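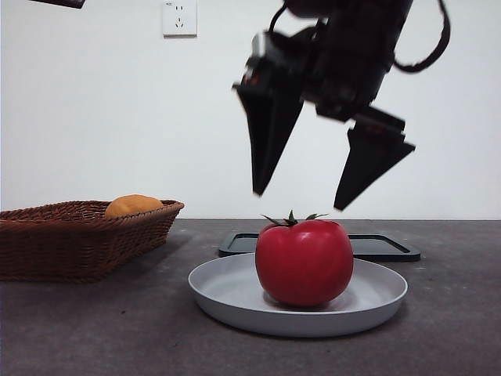

Kristof Michiels wrote under my last post that a tomato should never see the inside of a refrigerator, and that anyone who puts one in there deserves the supper they get. I laughed out loud at my desk, and then I felt a little guilty, because for years I was that person. I grew up in a house where everything went in the fridge, bread and bananas and all, and it took me far too long to find out what a tomato left on the table can taste like.

4 min read

So, Kristof, you'll be glad to hear that I've changed my ways! A big red one gets its own plate in my kitchen now, stem end up, with the little green star still on top. I like the pale gray plates best for this (they came from Jadoon, the secondhand shop by the station, and I wish I'd bought the whole stack when I had the chance). Red looks so good against gray. I walk past on my way to the kettle and I feel richer than I am.

The wicker basket stays out on the table too. It used to live on top of a cupboard collecting dust, and I only took it down in April, when I was in one of my moods for moving everything around. It's a bit of a catchall, I'll admit. Whatever is round and might roll off the table ends up in there, and if my sister has been visiting there will be something in it I didn't buy.

As for the black tray, I went back and forth on that one for a while. I had thought of it as something you only bring out for company, with cups on it, and the rest of the year mine stood on its side behind the cutting boards. But it's flat and it's easy to wipe, and I've come around to leaving it out behind the plate where I can reach it. Bread goes on it at lunchtime, or the cheese and the salt, and then the whole business can be carried out to the back step in one trip if the weather is nice.

Now, the eating. I cut a big tomato in thick slices, right across, with the bread knife (my good knife is never as sharp as I think it is). Salt first, and then I make myself wait 5 minutes, which feels like an hour when you're hungry. The juice runs out onto the plate and you must not pour it away! Tear up some bread and push it around in there until it's gone soft. A little oil if you have it. I've tried vinegar and I don't think a really ripe one wants any.

Cheuk-hei Lui asked me for the bean salad again, and I promise I haven't forgotten. I made it two times last week and it came out differently both times, so I'd like one more try before I write it down for you. It does have tomatoes in it, and they'll be coming off the table, Kristof, not out of the fridge.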